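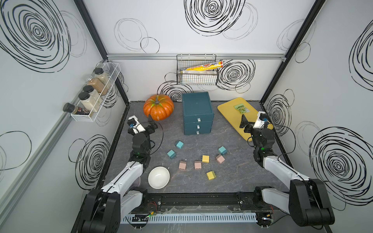 Pumpkin, yellow tray.

Soup season and I am behind on everything so this is going to be quick. Kettle's on, I have until the kids get dropped off.

Several of you asked for the pumpkin soup again. The old post is gone, it went when I switched hosts, and no I did not back it up. So I'm writing it out from memory plus the card on the fridge, which has a big oil stain right over the amounts. Great.

First thing. Small pumpkins. The big carving ones are water and string. I get mine from Ilze Ots at the Dunlow market, she's at the far end past the honey people, and she'll cut one open for you if you ask. Mostly she sells out by 9 in the morning so don't do what I did last week and roll up after breakfast like a queen. Came home with leeks.

Roast it. Please. I know boiling is faster, I boiled for years, my mother boiled, it tastes like hot baby food. Cut in half, scoop the seeds, oil, salt, face down on the tray. Oven pretty hot. Leave it alone till the skin wrinkles and a knife goes in with no argument. Mine takes most of an hour but my oven is a liar so go by the knife.

Onions meanwhile. Two big ones, slow, in butter. Not brown. I always rush this and I always regret it. Kaja came over in January and stood at my stove stirring the onions for what felt like the whole evening, talking about her divorce, and that was the best batch I have ever made. So, low heat and a long story.

Then garlic, a potato if you have one, stock. The card says 470 ml of something and I'm fairly sure it's the stock, for one small pumpkin. Start there, add more later. You can thin a soup, you can't un-thin it. Well you can, you boil it down, but then you're standing there at eight at night with hungry people looking at you.

Scoop the pumpkin out of its skin, in it goes. Simmer a bit. Blend.

About the blender. My stick one finally died, it was a wedding present so fair enough, and I've been using the jug kind that Gunārs lent me. DO NOT fill it up with hot soup and put the lid on tight. I did. There is soup on the curtain rail. There is soup on a library book, which I now own. Half full, lid cracked, dish towel over the top, hold it down like you mean it.

Spices are where everybody fights. I do a little nutmeg and a lot of black pepper. Tarcísio, who used to live downstairs from us on Nastlow Street, put in ginger and coconut milk and a squeeze of lime and told me mine tasted like a hospital. His was very good. I was annoyed for a week. I make it his way now when it's just me, and my way when the kids are eating becuase they think lime in soup is a crime.

Cinnamon, no. Smoked paprika on top, yes. A spoon of sour cream, obviously.

Seeds – don't throw them out. Rinse, dry them properly on a towel (properly, mine spit all over the oven last time), salt, oil, roast till they crackle. I do them while the soup simmers and they're usually gone before the soup's on the table. My youngest eats them shell and all like a hamster.

Freezing. It freezes fine up to the point where you add cream, so leave the cream out of whatever you're freezing. Flat in bags. Label them!! I thawed what I thought was soup for my father in law and it was apricot puree from 2 summers ago. He ate it with bread. He is a polite man.

Bread, since somebody will ask. I don't bake it, I buy the dark rye from Kazlauskienė by the bus station and toast it till it's nearly too much. If they're out, the seeded one. If they're out of that, crackers, and lower your expectations.

Oh and the leftover thing. Day two soup is thick enough to go on pasta. Sounds wrong. Bit of pasta water, lots of cheese, fried sage if you're feeling fancy. I fed 7 people off one pot that way when my sister's car broke down and they all had to stay over, and two of them asked what the sauce was.

Ok what else. Someone in the comments asked about the plum cake, it's coming, I have to find out what size tin I used. And yes I'm still doing the jar swap, bring clean jars with lids THAT FIT, I'm looking at you Aigars.

Car in the driveway. Go roast somthing.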